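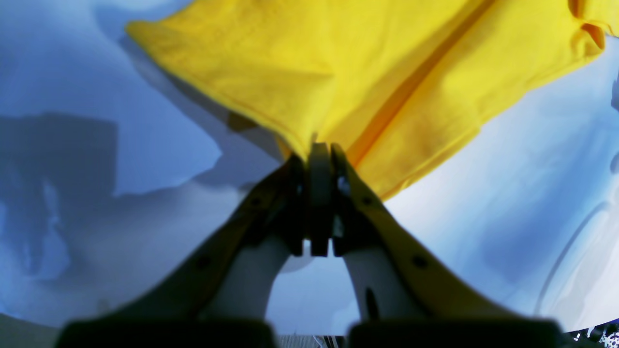

Satdale Churches Forum > Notices and Discussion > Loan of the Rundow Nativity ship

Rundow_Parish_Office
Posted Dec 8, 2018
Members are informed that the parish has received a request from the Dretel Maritime Chapel for the loan of the carved votive ship which hangs in the north aisle. The loan would begin in January and last 12 weeks. The chapel has offered £400 towards transport and insurance. Comments are invited before the church council meets.

northaisle
I wish to record an objection. The ship has left the building only once in my lifetime, and it came back with two of its masts needing repair. The sum offered may cover the van. I doubt that it would cover the work of a skilled restorer.

Dretel_Chapel_Secretary
The chapel is grateful for the opportunity to respond. The amount stated is a contribution and was not intended as a limit. Our own policy covers items on loan from the time they are collected. The ship would hang beside 9 others from churches along the coast, and the display would be open without charge.

bellringer_sat
I support the loan. Most of the congregation walk beneath the ship every week without looking up. If visitors to Dretel are led to ask why sailors gave such things to their churches, the purpose of the gift is well served.

northaisle
With respect to the previous member, the ship was given to Rundow in thanks for a safe return. It was given as an offering and should be treated as one. A display case is a different matter.

Dretel_Chapel_Secretary
There will be no display case. The ships are to be hung from the roof beams, and evening prayer will continue to be said in the chapel throughout.

northaisle
I am obliged for that correction. My concern about the masts remains.

St_Mathew_Satdale
Our church lent a banner to Dretel on similar terms. We asked for a written report on its condition at both ends of the journey, and this was supplied. Rundow may wish to ask for the same.

Rundow_Parish_Office
Thank you for these comments, which will be placed before the council. The secretary at Dretel is asked to send a copy of the insurance policy to this office. Further comments may be added below until the agenda is issued.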